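Unit 4 handout: Planning equipment for a small manipulation cell
Course notes, Chak-lun Fung

The planning case is Nutport, a single-arm cell set up on a kitchen counter. Task family: open a drawer, place or remove a hand tool, close the drawer. Work through the cost lines in the order given, and keep purchase and upkeep on separate sheets.

1. Work surface and furniture
Students tend to price the arm first and leave the furniture for last. Price the furniture early. Its size fixes the reach you need, and the reach decides which arms are on the list at all.

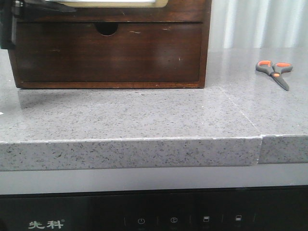
Fig. 4.1. Cabinet and scissors on the counter, Nutport cell.

Existing counters cost nothing to buy but bring their own limits: seams, built-in appliances, glare from polished stone. Enter a line for mats or diffusers even if the amount is zero.

2. Fixed viewpoint
A fixed camera needs a mount, a cable run and a spare. The Simiyu mount is entered at $165, the cable set at $23. Check the view with the furniture in place before ordering a lens.
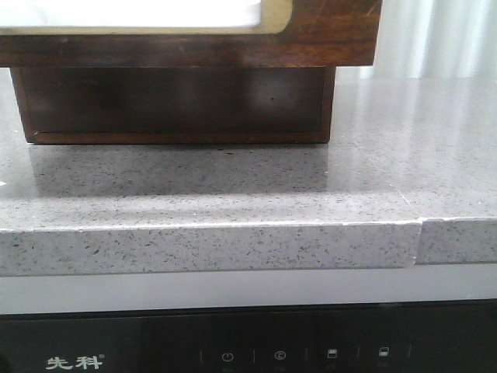 Photo: Chak-lun Fung / Murnham course archive

Order 2 mounts if the furniture will be moved between task sets. Re-aiming a single mount takes staff time, and staff time goes on the upkeep sheet.

3. Wrist camera, fingers and wear parts
The Hotiditz finger kit is entered at $368. Treat it as a wear part with a yearly replacement line, starting in September with the new budget.

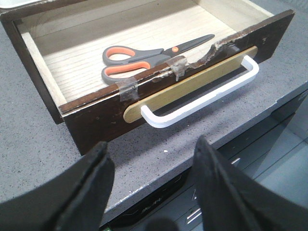 Wear parts are the line most often left out of a first budget. Fingers, pads and cables are easy to list; props are not, and they should be listed by the piece. The drawer front has a chipped top edge with clear tape wrapped over it in two places, and a white bar handle mounted over a flat wooden strip. Enter tape, handles and backing strips as consumables, and enter a second drawer as a spare under capital.

Exercise: draft both sheets for a cell with one arm and two drawers. State which lines change if the counter is replaced by a bench. Bring a printed copy to the lab.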